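I have been trying to learn to knit socks since March, and I've finally finished a pair. Well, a pair in the sense that there are two of them and they're both blue. One comes up to my shin and the other gives up just past the ankle (I ran out of patience, then wool, in that order).

It started with a parcel from Vendula, who moved up to Moffat last year and has become one of those people who always has something on the needles. She sent me a ball of sock yarn, a set of tiny double-pointed needles and a pattern she'd copied out by hand. Her note just said "start with the cuff and ring me at the heel". I rang her well before the heel!

If you've never used double-pointed needles, imagine trying to hold a startled hedgehog while somebody reads you a recipe. Three of them hold the stitches and you knit with the fourth, and for the first week I kept pulling out the wrong one and watching the whole lot slide off on to the sofa. Adeel came round in the middle of one of these episodes and very kindly went to put the kettle on without saying a word.

Then there's the heel. You knit back and forth for a bit, then do something called turning, where you stop short of the end of the row for no reason you can see and go back the other way – and suddenly there's a little cup in your lap, shaped like a heel. I was so pleased with my first one that I took it to work in my handbag. Juraj said it looked like a hat for an egg. It did, a bit.

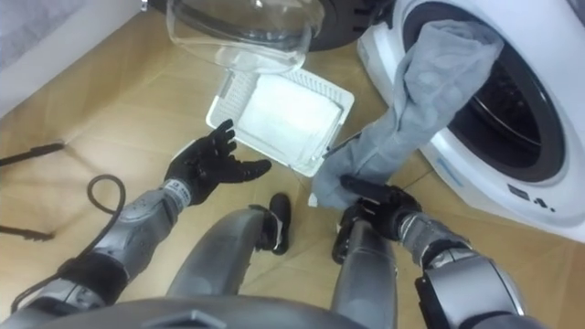
*Page last changed: 4 December 2020*

Wool is the other thing I've got opinions on now. Vendula swears by a bit of nylon in the mix so the toes last, and after wearing the blue pair round the house I think she's right. I had a go with some lovely soft stuff from the market in Brilville and it was a joy to knit, but the heel went thin in no time and I've had to learn darning as well. Darning is quite nice, as it goes. You need a wooden mushroom, or an orange if you haven't got one.

My next pair is going to be for my uncle Miloslav, who has enormous feet and feels the cold. He's asked for mustard with a grey toe. I've cast on 9 more stitches than the pattern says and I'm already on the leg of the first one, so with luck he'll have them before the really cold weather. If the second one comes out short again he can wear it under his wellies.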